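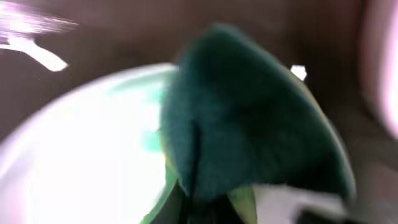

Mittwoch, kurz nach 14 Uhr, Werkraum hinten

Endlich wieder Filzgemüse! Heute den ganzen Nachmittag am Blattgrün gesessen und so viel weitergekommen, dass ich es gleich aufschreibe, bevor ich die Hälfte vergesse.

Stand: Der dunkle Blaugrünton ist der richtige. Wir hatten ja lange mit dem Grasgrün von Useo herumprobiert, das sah neben dem weißen Geschirr immer nach Bastelpackung aus. Das tiefe Petrol dagegen (Farbkarte Rinberg, Nr. 1448) hat sofort Gewicht, und sobald Hellgrün darunter hervorschaut, fängt das Ganze an zu leuchten. Ich bin völlig begeistert, wie viel so ein schmaler heller Streifen ausmacht!

Zuschnitt: Außenblatt jetzt spitz zulaufend, oben abgerundet, nach unten breit. Die ganz scharfe Spitze vom letzten Mal franst beim Anfassen aus und rollt sich. Zwei Lappen unten übereinanderlegen, nur am Ansatz fassen, 5 mm Zugabe reichen. Die Falte nicht bügeln! Habe ich beim ersten Stück gemacht, danach war sie tot. Von Hand eingedrückt fällt sie viel weicher, und man bekommt diesen schönen dunklen Schatten geschenkt.

Innenlage: limettengrün, in schrägen Streifen, dünner Filz. Kleber von Clesetgate hält, schlägt aber an zwei Stellen durch. Nächstes Mal nähen, kurzer Überwendlingsstich, Garn Ton in Ton.

Oberfläche: leicht aufbürsten, immer von der Mitte zum Rand. Mit der weichen Bürste 70 Striche pro Seite, dann sitzt der Flor. Die Drahtbürste bleibt im Schrank, die zieht Löcher.

Zum Geschirr: Weiß und rund ist für den Kinderkaufladen genau richtig, da kommt jede Farbe klar heraus. Bitte für die Ausstellung im Oktober nur weißes nehmen, das bunte Zeug von Agyeman lenkt zu sehr ab. Wer noch tiefe Teller zu Hause übrig hat, gern mitbringen.

Offen:
- Schnittmuster Außenblatt auf Karton übertragen, das Papier ist durch
- Petrol nachbestellen, Rest reicht für 2 Blätter
- Waschprobe bei 30 Grad, kalt spülen, liegend trocknen
- ausprobieren, ob ein Draht im Blattansatz stört (ich glaube ja, Kinder biegen alles)

Idee für später: dieselbe Blattform kleiner, in drei Abstufungen von Petrol bis Limette, ineinandergesteckt. Könnte ein richtig guter Salatkopf werden. Fange ich morgen mit den Resten an.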